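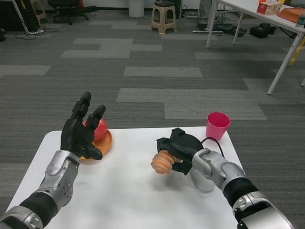
Fig. 7. Red apple on an orange plate, white tabletop.

Section 2: Setting your white balance and saving a color profile

Good color is the best part of owning the Fastside tabletop photo kit, and you can get it in one short sitting. Clear yourself a bit of time, put the kettle on and work through the steps in order. Once your profile is saved you can call it up with two button presses – a real pleasure when you shoot food or small goods every week.

Before you start

Set up the two Fastside lamps as shown in Section 1. Turn off the ceiling lights and close the blinds. Mixed light is the number one cause of odd color, and no profile can fix it later.

Let the lamps warm up for 14 minutes. They shift slightly toward blue during that time.

Setting the white balance

1. Lay the gray card flat where your subject will go. The matte side faces up.

2. Turn the mode dial to M and press MENU. Choose Color, then Custom White.

3. Move in until the gray card fills the circle on the screen. Check that your own shadow is not falling on it.

4. Press SET. The screen shows a green check mark when the reading is good. If you see a yellow mark, move the lamps back a little and press SET again.

5. Take the card away and put your subject in its place. Something with one strong, plain color is great for a first try. Fruit works beautifully!

6. Take a test shot and look at it on the screen at full size. Whites should look clean, with no blue or yellow cast.

Note: A white table bounces a lot of light back up. If the underside of your subject looks washed out, lower exposure one step and try again.

Saving the profile

7. Press MENU, choose Profiles and pick an empty slot. There are 58 slots, so go ahead and make one for every setup you like.

8. Name the profile with the arrow keys. Short names are easier to find. Press SET to save.

To load a profile, hold the P button and press SET when its name appears.

CAUTION: The lamp housings get hot. Turn the lamps off and let them cool fully before you move them or fold the stands. Never drape cloth or paper over a lamp to soften the light – use the clip-on diffusers that came in the box.

If the colors still look wrong

Everything looks orange: a room light is still on, or the camera has gone back to Auto White. Repeat steps 2 to 4.

Reds look flat and lose detail: open Color, choose Red Level and turn it down by 2.

Colors change from shot to shot: the lamps have not finished warming up.

Go on to Section 3 to set up the turntable.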